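Kitchen sink

A kitchen sink is a basin fixed in or against a kitchen counter and used for washing dishes, preparing food and drawing water. Most have a supply of hot and cold water and a drain that leads through a trap to the waste pipe. The word "sink" is older than piped water in the home and first meant a pit or drain into which waste was poured.

History

Before houses had running water, dishes were washed in a tub or a wide pan set on a table, and the dirty water was carried outside. Where a fixed sink existed, it was usually a shallow stone trough built into the wall, with a hole that let the water run out to the yard. Water came in by bucket from a well or a public pump.

Large country houses often had two sinks in separate rooms. The scullery sink was used for pots, vegetables and heavy work. A second sink, in the butler's pantry, was used for glass and china and was often made of wood or lined with lead or copper, soft materials that were less likely to chip a plate.

Piped water reached city kitchens during the nineteenth century, at first as a single cold tap. Cast iron sinks became common in the same period. Early ones were bare or painted and rusted quickly, and a coating of enamel was later used to protect the surface. Heavy fireclay sinks were also made in large numbers, and they remain in use in older houses.

Stainless steel sinks came into wide use in the twentieth century. They were light and cheap to press from a single sheet, and they could be made with a draining board as part of the same piece. The fitted kitchen, with its continuous counter and matching cabinets, also changed the sink from a piece of furniture standing on legs into a part set into the counter.

Materials

Stainless steel is the most common material. It does not rust in normal use and stands up well to heat, but it scratches and can be noisy when water hits it. Better models have pads or a sprayed coating underneath to reduce the sound. The thickness of the metal is given in the United States as a gauge number, with a lower number meaning thicker steel.

Enameled cast iron is heavy and hard-wearing. A dropped pan may chip the enamel, and the iron beneath will then rust. Fireclay is similar in look but is ceramic all the way through.

Composite sinks are molded from crushed stone, usually quartz or granite, mixed with resin. They are sold in many colors, and dark shades are popular with pale counters. Hard water leaves a white film on dark sinks that has to be wiped away or removed with a mild acid such as vinegar.

Types of mounting

A top-mount or drop-in sink has a rim that rests on the counter and carries the weight. It is the easiest kind to fit and can be used with any counter, including laminate. Crumbs and water tend to collect along the rim.

An undermount sink is fixed to the underside of the counter, so that the cut edge of the counter can be seen. It needs a counter that is not harmed by water, such as stone or solid surface.

A farmhouse or apron-front sink has an exposed front panel and sits at the front of the cabinet with no strip of counter before it. The cabinet below must usually be built or altered for it, and a full fireclay sink needs extra support.

Placement

Sinks are often placed under a window. The custom goes back to the time before electric light, when washing was done by daylight, and it also allowed a short drain through the outside wall. The drawback is that the wall behind the faucet has little room for shelves, and the sill has to be protected from splashes.

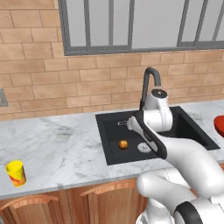

Faucets and drains

The faucet may be mounted on the sink, the counter or the wall. Single-lever mixers have largely replaced separate hot and cold taps in new kitchens. Pull-out and pull-down spray heads are common in North America.

The drain opening holds a strainer or, in many American homes, a garbage disposal. Below it is the trap, a bend of pipe that holds water and keeps sewer gas out of the room. A trap can dry out if the sink is not used for a long time - running the tap briefly will fill it again.

Care

Most sinks need only dish soap and a soft cloth. Steel should be rubbed along the grain, and steel wool should be avoided, as particles left behind can rust. Bleach should not be left standing in a steel sink. Enamel and fireclay can be cleaned with baking soda, while gritty powders dull the surface over time.

See also

Countertop
Draining board
Garbage disposal
Scullery
Trap (plumbing)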